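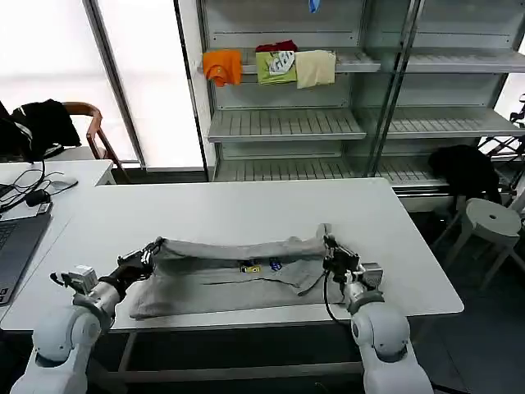
Laundry and Textile Care, Unit 4: Folding Soft Jersey and Sweatshirt Fabric

Welcome back! Last time we got through towels and pillowcases, all obliging rectangles. Now for the fun part – grey marl, fleece-backed cotton and everything else that slumps, rolls and creeps while you work on it.

Before the first fold

Lay the garment sideways across the table with the long edge towards you. Take hold of both ends at once and pull gently outwards until the middle lies quiet. If the far edge has rolled up into a ridge, ease it open with a flat hand, working from the centre out. Don't tug at a single corner, as jersey stretches on the slant and you'll be chasing that wave for ages!

Find your seams next. On plain fabric they are the best guide you have, and a small label or coloured patch makes a lovely landmark too. Pick one and keep your eye on it through every fold.

The table

A wide, pale, smooth top is a joy for this work. Creases show up at once and the cloth slides where you send it. The Jistwood benches in the back room are a bit grippy, so lift and lay on those and leave out the sliding.

The folds, joggers

1. Leg over leg, inside seams matched.
2. Tuck the seat point in to make a straight side.
3. Hems up to just short of the waistband.
4. In half once more, or in thirds for narrow shelves.

The folds, sweatshirts

1. Face down, sleeves out.
2. One side in to the middle, sleeve folded back along it. Repeat.
3. Hem to collar in two turns.

Weights for the Anozie sample set

Light jersey, 180 g per square metre
Heavy fleece-back, 400 g per square metre

Try the same fold on both. The heavy one holds its edge beautifully but makes a fat stack – leave room on the shelf.

For next time

Bring one garment that has beaten you at home. Room 406 again, and please read the Pramano sheet on knits.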